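Gidavow Household Words – data card

Version 2, released 7 April 2020

What is in the collection

Gidavow is a list of words that people use at home for ordinary things: what they call the cloth for wiping, the drawer where everything ends up, the last piece of bread in the packet. It has 420 entries. Of these, 338 have a spoken recording and the others are in text only.

The words come from families who speak more than one language at the table. I was interested in the words which do not stay in their own language. A grandmother says a word from her village, the children make it shorter, and after some years the whole family believes that it is a normal English word. Such words are rarely in a dictionary, and I think they deserve a file of their own.

How the words were collected

Each family received the same short list of questions by post and answered in the way they preferred, on paper or by voice. I did not correct the spelling. If a family wrote one word in 2 ways, both are kept in the same row, with a stroke between them.

We asked for the word first and the meaning after. In the first version it was the opposite, and people gave the word they supposed I wanted to hear. 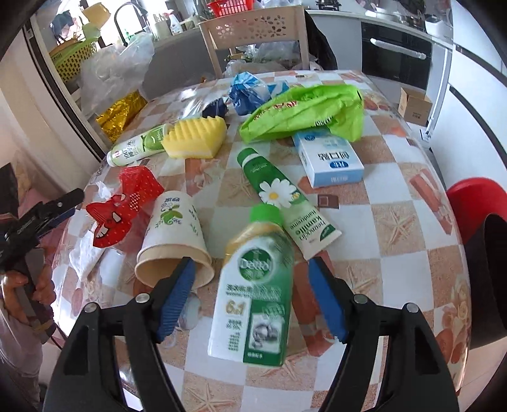 Arlo Pettigrew wrote to me that the column "origin" promises too much, as most families only guess where a word comes from, and his own mother gave him three different answers for the same word. He asked if the column could be called "origin according to family". I agree with him, and it has this name now.

Files

words.csv – one row for each entry
families.csv – one row for each family, with the languages spoken at home
audio – the recordings, named by entry number
notes.txt – longer stories which did not fit in the table

The files use UTF-8. Please do not open words.csv in a spreadsheet programme and save it again without checking the accents. I lost a whole evening in this way in October.

Columns in words.csv

entry: the number of the word. Numbers of removed words are not used again.
word: as the family wrote it.
meaning: in plain English, by the family if possible, otherwise by me.
origin according to family: may be empty.
said by: child, parent, grandparent or everybody.
still used: yes, no or sometimes.

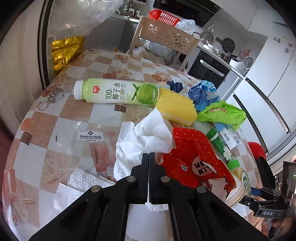 The value "sometimes" needs a little care. Several families chose it for words which they say only as a joke, or only when a certain aunt is visiting. I could not find a good rule to separate these cases, so I left them together.

Known problems

Kitchen words are too many and garden words too few. The questions began with the kitchen and I suppose people became tired. The recordings under the label Ellow have a hum in the background – I tried to remove it, but the voices became worse, so the original sound is kept.

The label Aasen was used for two different families by mistake. They are now Aasen-a and Aasen-b. If you worked with version 1, please check your results for this label again.

Use

You may use the list for teaching, research or pleasure. Please do not try to find out who the families are. If you publish something, write the name of the collection and the version.

Corrections are welcome in the Fandimura folder, one file for each correction, with the entry number in the file name.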